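# Sundico Label Helper for Onstead Stock

The Sundico Label Helper is a small add-on for Onstead Stock, version 13 or newer. It prints shelf labels and box labels directly from the item list, so you do not need to export a file and open it again in another program.

Many of our customers used a spreadsheet for this work. It was possible, but every time the price of an item changed, somebody had to correct the sheet by hand. With the add-on the label always takes the price and the item number which are saved in Onstead at the moment of printing.

## What you can do with it

- Print one label, a selected group, or the full list
- Choose the label size for each printer separately
- Put your own logo in the upper left corner
- Save a layout and share it with other users in the same company

One print job can have up to 2,000 labels. If you send more, the add-on makes a second job by itself. Our customer Sikden prints the labels for 2,781 items this way, in two jobs, and did not have to change any settings.

## Installation

Close Onstead Stock on the computer before you start. Run the setup file, choose the folder of your Onstead program and enter the license key from your order email. After the restart you will find a new button, **Labels**, in the item list. If the button is missing, please check under *Tools > Add-ons* that Sundico is switched on.
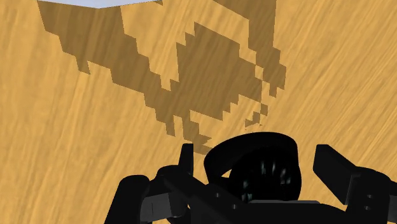 Network printers must be installed in Windows first. The add-on does not search for them on the network, it only shows the printers which Windows already knows.

## License and trial

The license is per company and not per user. You can try everything free for 30 days, and your saved layouts stay in place when you buy the license later. Customers who bought the old Akpan label tool from us can move to the new add-on without extra cost. Please send us your old key and we will exchange it.

Updates come two times per year, the next one is planned for March.

Page last changed: 17/07/2025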